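Throwing out blurry wrist cam frames, yes or no?
Posted by greer_p, Jan 19, 2020

greer_p
So I'm at 458 demos for our shelf task at Tosstead and I've started going back through the wrist camera footage. A lot of it is smeary whenever the arm swings fast. My gut says delete every blurry episode and record new ones. My back says please no. What do you all do?

usmani_bench
Keep them! Your arm is going to move fast when it runs on its own too, so the model had better know what that looks like. I cleaned a set way too hard last September and the policy fell apart the second anything moved. Took me two weeks to figure out why.

Lok-yiu Lo
Gonna disagree. Some blur, fine, but if you can't tell what the fingers are near, what is the model supposed to learn from it? I drop any episode with more than 13 bad frames in a row. Yes I made that number up, and it has served me well.

greer_p
13 in a row is a lot at my frame rate. How are you deciding what's "bad"? By eye??

Lok-yiu Lo
By eye, with a lot of coffee. Post one of yours and I'll tell you which pile it goes in.

greer_p
ok, one from the middle of my maybe pile
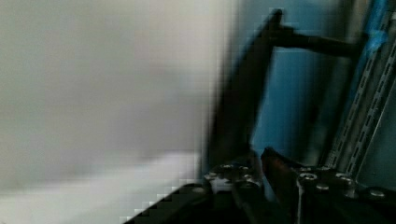 1. usmani_bench
Keep. I can still make out slots in the metal rail and the bolts on the gripper are easy to see. The pale thing on the left is mush but so what, it's big and it's close and the model can work with that.

2. Lok-yiu Lo
Toss, if it stays like this. That dark bar coming down in the middle is the thing I'd want sharp, and its edges are all smeared. Show me the frames on either side and I might change my mind.

3. sherifk
You two are both arguing about one frame lol. Slow your teleop down a little near the shelf, turn up the lights so you can shorten the exposure, and keep what you've already got. We went to 4000 episodes on the Gesier job and never hand sorted blur.

4. greer_p
Hadn't thought about exposure at all, it's been on auto this whole time. Going to lock it tomorrow and record a small batch before I delete anything. Lok-yiu, I'll send you the neighboring frames tonight.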